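Does the label match the claim? Zallusico and the food supplement adverts

For our project we wanted to find out how supplement sellers word their promises, and whether the small print agrees with the big print. We picked Zallusico, a magnesium and zinc capsule sold online by Vendico, mainly as an e-book and tablets bundle for "natural energy". It was far more fun than we expected!

We began in November by saving every customer review on the seller's page, 861 in all. Then we read a sample of 200 and sorted them by what people said had changed: sleep, mood, gym results or nothing at all. Sleep came up most often, which surprised us, as the advert hardly mentions it.

Next we gave a short questionnaire to 30 students at Leltbridge College. Most of them thought "supports normal energy" meant "gives you more energy". Those are very different promises - and we had mixed them up ourselves at the start. 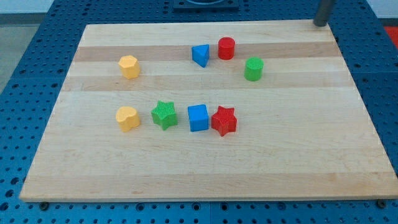
The e-book was the weakest part. It refers to "studies" again and again but lists only one, with no title or year, and we couldn't trace it. The capsule label was much clearer, with doses and a warning not to take more than two a day.

If we did it again we would compare a second brand and ask older people too. Our reviews came from one shop, so they can't tell us how well the capsules work. We'd also love to look at how the advert changes between countries.

Onuoha Project Group, Leltbridge College | Contact us | Copyright | Back to top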